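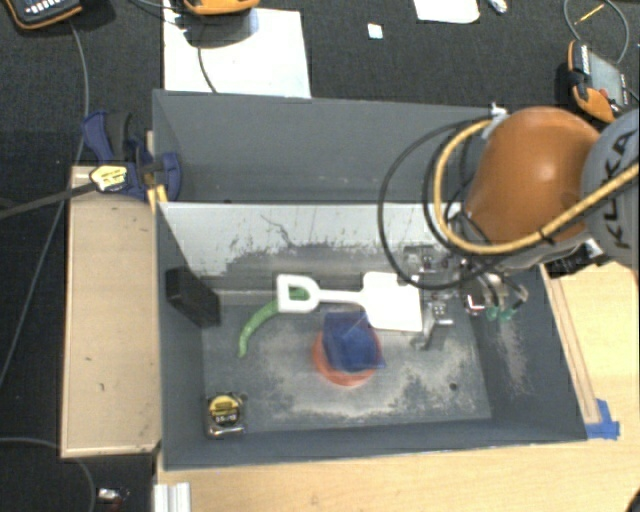
A KUKA arm working over a bin of mixed objects, with the gripper down beside the blade of a toy shovel.

How to watch a bin-picking demonstration without being sold to

I have sat through a good many of these now, the last of them in April at the Drelbridge open day, and I have come home from most of them knowing less than I thought I did while I was standing there. A robot picking things out of a box is pleasant to watch. You start rooting for it. By the time the coffee comes round you have agreed with the person next to you that it's very impressive, and neither of you could say what it did.

What follows is the routine I use. It needs a notebook, a pen and a watch with a second hand. A phone will do for the timing but you will end up filming instead of looking, and the film will be no use to you later.

Before you go

Write down what you would want the machine to do at your own place. One job, in plain words. Mine was "take returned goods out of a deep tote and put them on a belt, one at a time, without breaking them". If you can't get it into one sentence, you aren't ready to judge anybody's demonstration.

Then find out what they claim. The Drelbridge handout said the cell, which they call Hunow, would do 330 picks an hour. Copy the number down exactly as printed, and leave a blank line beneath it for the conditions. There were no conditions on the handout. That blank line was the most useful thing I took with me.

Step 1: Look in the bin first

Everyone looks at the arm. The arm is the part that already works; industrial arms have been moving to where they are told for decades. What you need to know is what it is being asked to pick up.

Take the bin in the picture. You have a white shovel with a D-shaped handle, lying partly over something green and curved. You have a bowl with a blue angular thing sitting in it. There's a black block against one wall and a tape measure in the corner. As a test set I thought it fair in some ways and generous in others, and I wrote both down.

Fair, as I see it: the shapes have little in common, so a single trick won't cover them all. Two of them overlap. A bowl with something in it raises a proper question, namely whether the machine treats that as one object or two, and whether anyone has decided which answer is right.

Generous: it is a small collection in a good-sized bin, with plenty of floor showing. My totes never look like that. They are full to the top and half of what's in them is in clear plastic bags.

Step 2: Ask what counts as a pick

Ask this before the run starts and get the answer in words you can write down. Does a pick count when the fingers close, when the object clears the wall of the bin, or when it has been put down where it was meant to go? If the shovel comes up and brings the green thing with it, is that one pick, two, or a fault?

Surachet Wattanapong, who was running the cell that afternoon, gave me a straight reply, to his credit. An attempt counted once the object was over the wall. Dropping it after that was logged somewhere else. I asked whether the 330 on the handout was worked out the same way and he said he would have to check.

Step 3: Time it yourself

Start your watch when the arm begins to move and stop it when it is ready to go again. Put down every attempt, including the ones where it comes up with nothing. Don't leave out the pauses. Presenters like to talk over pauses, and a well-placed question from the audience can hide a very long one.

I logged 53 attempts before they stopped for a break. I won't give my success figure here because I was standing at a bad angle for some of it and I don't trust it to the last digit. The rate was well short of 330 an hour. When I said so I was told it had been slowed down for visitors, and that may well be so. I wrote "slowed for visitors" on my blank line.

Step 4: Watch the edges

Objects in the middle of the floor are the easy ones. Watch what happens with anything up against a wall or down in a corner, where the fingers need room and the hose and cables have to go somewhere too. Look at how the hose and the loop of cable lie when the arm is low in the bin. In your own building that cable will be bending all day long. Ask how often it gets changed and what the cell costs you while it's stopped.

Look at the fixings as well. The bin here was held by a clamp on its upper edge. There's nothing wrong with that on a test bench, but you should ask what happens to the results if the bin arrives slightly crooked, because yours will.

Step 5: Ask for a reset, and watch who does it

When the run is over, see how the objects go back. Tipped in from a height is one thing. Placed by hand by someone who knows where the machine likes them is another. You can ask, politely, to put them back yourself. At Kaewsai last year they said no. At Drelbridge they said yes, and I put the tape measure under the bowl. It took the machine 2 tries. I'll admit I had expected more.

Step 6: Ask about the other objects

Somebody always says the system has been tried on more than you can see. Hunow had been tried on 200 objects, I was told. Ask for the list. Then ask which ones were dropped from the list, and why. I got the first by email a fortnight later and am still waiting for the second.

Afterwards

Write up your notes the same evening. Keep three headings: what I saw, what I was told, what I assumed. Most of the excitement ends up under the third one. The Skusavine people use a printed form for this with a box for marks out of ten, and I would leave that box blank. A score makes two demonstrations look comparable when the bins had nothing in common.

Then go back to your one sentence. I still think Hunow was the better of the cells I've seen, and I haven't asked for a quote.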